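About Travgate

Travgate teaches robots to pick things up in ordinary rooms. Small team, one long room, run by Iona Moffat. We record people doing everyday jobs with hand-held grippers, then train the arm on what they did.

Most about pages skip the bad bits. Ours is mostly one bad bit. In November the Landry arm closed on a visitor's sleeve and did not let go when the stop was pressed. No injury, one ruined coat. The stop signal went through the same software that had hung — our fault, we wired it that way to save a day.

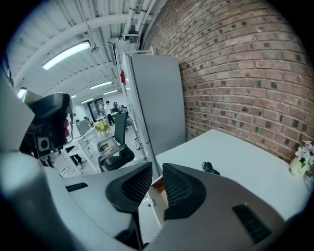 So we stopped the arm and went back through the logs. 242 sessions checked, 53 of them with a late stop we had never noticed. Should of looked sooner. The stop button now cuts power directly, nothing in between, and two people have to sign before the arm runs near anyone. Recording by hand carried on in the meantime.

Full write-up went to our partners at Pemetti on 1/26/24. Ask and we will send it to you aswell.

Visits are welcome again, by appointment. Sleeves rolled up please.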